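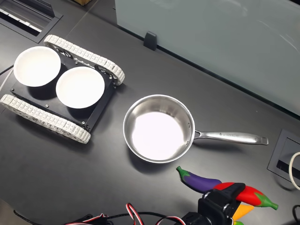
La compañía Destden vuelve a la sala Warnel con «Skoltuvdale», una comedia en dos actos sobre un pueblo que vota si quiere seguir existiendo. El recuento da empate a 194 y, como manda el reglamento, hay que repetir la votación cada noche hasta que alguien cambie de idea o se muera. Al final del primer acto ya han pasado las dos cosas y el empate sigue ahí.

El texto tiene mucha más gracia de la que promete el programa de mano, que habla de «arraigo» seis veces en una página. Los diálogos van rápidos, los vecinos se interrumpen con verdadera educación rural y la escena del notario que se queda sin tinta es de lo mejor que hemos visto esta temporada. El segundo acto pierde fuelle cuando aparece el fantasma del antiguo alcalde – un fantasma que explica mucho, para ser alguien que ya no tiene prisa – y recupera el pulso en cuanto lo mandan callar.

El montaje pasó en mayo por el festival Gyamfi, en un recinto de 850 localidades donde, según cuentan, los susurros se los llevaba el aire acondicionado. En la Warnel, con 223 butacas y una calefacción de carácter, se oye hasta lo que no conviene.

Funciones de jueves a sábado, a las 20:30. El sábado hay coloquio posterior. Las puertas están junto al escenario, así que marcharse antes tiene su mérito.

Comentarios (3)

butaca_coja: El fantasma a mí me encantó. Sobra el coro.

Maite R.: ¿Dura mucho el coloquio? Pregunto por el último autobús.

fila6: El notario merece obra propia.

También te puede interesar
– Abonos de otoño en la Warnel: qué entra y qué no
– Tres monólogos y un piano desafinado
– Gyamfi abre la convocatoria para compañías jóvenes

Usamos cookies propias y de terceros. Si sigues navegando, entendemos que las aceptas.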